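3. Method

The survey covered the food waste produced by the shared kitchens in two halls of residence, Loltcombe and Stosgate, during the spring term. Residents were asked to put all food waste into a lidded caddy, which was weighed each evening on a bench scale and then emptied. Packaging was removed before weighing. Tea bags and coffee grounds were recorded separately in April and left out of the totals below.

A short questionnaire was given to 132 residents, of whom 60 returned it complete. Part-completed forms were not used.

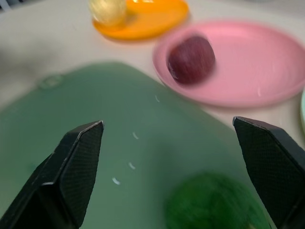

The questions dealt with shopping habits, portion size and the use of the shared fridge. Respondents were also asked how they decided that an item should be thrown away - by date label, by smell or by appearance. More than one answer was allowed. The wording was adapted from an earlier survey of the Sindivberg halls (Zalewska, unpublished), with the question on school meals taken out.

3.1 Limits of the method

The scale could not be relied on below 400 g, so light evenings were carried over and weighed with the following day's waste. Liquids poured down the sink were not measured. Milk and soup are therefore under-recorded, and the error is likely to be larger at Stosgate, where the kitchens have double sinks. 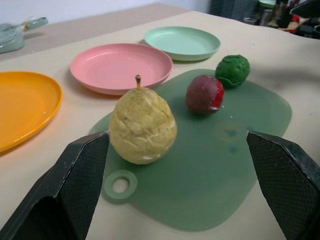
Page 3

4. Results

Bread and salad leaves were the items most often named in the questionnaire. The weighed totals agree for bread. They cannot be checked for leaves, which were not sorted from other vegetable matter in the caddies.

Loltcombe produced less waste per resident than Stosgate in every week of the survey.

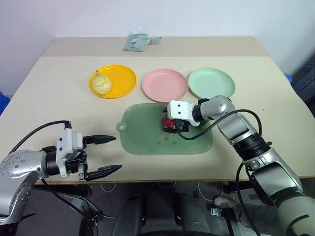

The difference was greatest in the last week of term, when residents cleared their fridge shelves before leaving. With that week removed, the two halls are close, and the remaining gap is within the error of the scale.

Most respondents said they went by the date label. A smaller group used smell alone - these tended to be residents who cooked daily.

Weighing sheets for both halls are held by Czesław Zalewska.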